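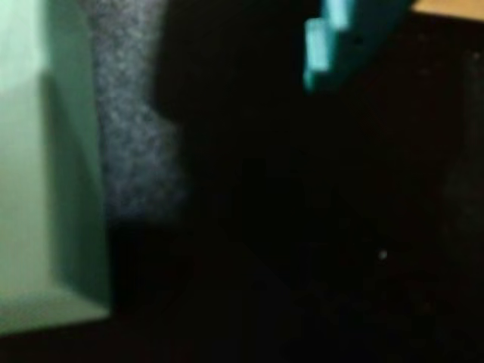 Stadell Makers Club, Visits and Outings

Our July visit was to the robotics workshop at Ekier, a short train ride out of town. Five of us went. Babak Bagheri met us at the side door at 2 and took us straight upstairs to the arm they call Rarumus.

We had expected something bigger. The arm works over one black table, and the job that afternoon was a child's shape sorter: a round white tray with shaped openings in the floor and blocks to go in them. The gripper parts are teal. Babak said the group has been through a lot of finger designs and that the long narrow kind has lasted best for them.

He spent the first half hour on setup, mostly on where things get put down and how a run is started and stopped. The tray is taped to the table. We asked why they don't screw it down, and he said they move it too often. A run ends when the operator says so, and everything is put back by hand before the next one. By his log they had done 33 runs that week. 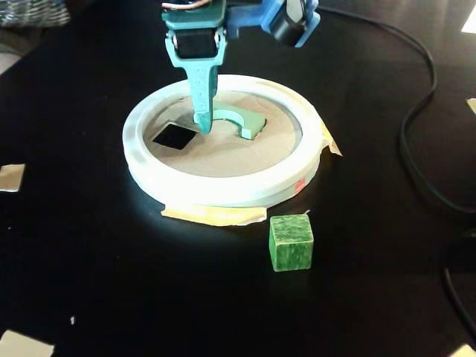
The gripper finger over the sorting tray, with the green cube in front.

Most of our questions were about the cube. It has to be turned to line up with the square opening, and Babak said that turning a block gives them more trouble than picking it up. The arch shape is worse in his view, since it can be the right way around and still sit a little crooked. Two of our members wanted to know about the motors and got a long answer about cable routing.

After that we had tea in the Mazandarani room downstairs, where there is a shelf of older grippers that visitors may handle. Some are heavier than they look. Please put them back in order if you go, as the labels are on the shelf and not on the parts.

The whole visit took roughly 30 minutes longer than planned, and we missed the early train. Ekier takes small groups by arrangement. The stairs are steep and there is no elevator. Anyone who wants to join a second trip should add their name to the sheet by the club room door.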